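Ticket: TA portal, section assignments missing
Opened by: Leif Dahlgren, Esteves Hall teaching office
Status: Resolved

Six undergraduate teaching assistants for the intro engineering course can log in to Surnero but see no sections on their dashboard. They were hired for the spring term and their forms are approved. The course has 300 students, and the lab groups can't be graded until the TAs have access.

Wednesday, 9:40. Checked two of the affected accounts. Both have the role "Student" and no second role. The course roster lists them as "Assistant (pending)". Asked Leif to have one of them sign out and back in. No change.

11:15. Ran the role sync by hand. It stopped with "course code not matched". The hiring form uses the old course code from before the April renumbering.

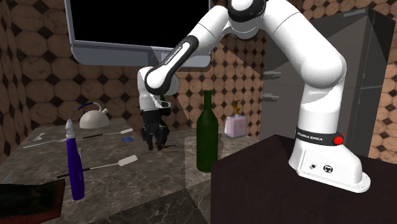
Franka Emika arm on its pedestal.

13:05. Added the old code as an alias in Brorovier and ran the sync again. Four of the six accounts picked up the assistant role. The other two had been entered with personal email addresses. Changed both to campus addresses and reran it.

14:30. Leif confirms all six can open their sections and enter lab grades. The sync can take up to 2 hours to reach the gradebook, so late entries may not show right away.

Follow-up: hiring form needs the new course code before fall. Sent to the forms queue. Closing.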